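The parish newsletter in Duremthorpe has asked residents to "share a memory of the bus". I have 257, most of them of its back end leaving.

The 3 to Arkport used to go every hour. Then it went every two, and since May it goes when the driver feels the two of us at the stop have suffered enough. The council says cuts save money, and I believe them. I've also saved money, mostly by never getting to Arkport.

I did ring to complain. I was told to fill in a form, which could be collected in person – in Arkport.

So I stay at home and drink tea. My sister thinks I should learn to drive. My sister has not seen me with a shopping trolley.
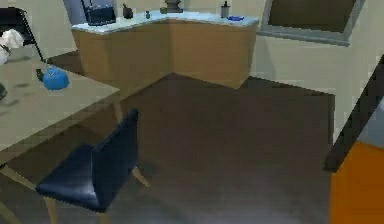
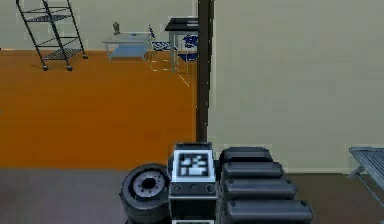 Comments (1)

Chantal Bouchard
They do have the form at Duremthorpe library, but it only opens on the mornings the bus doesn't run. I walked. Bring your own pen.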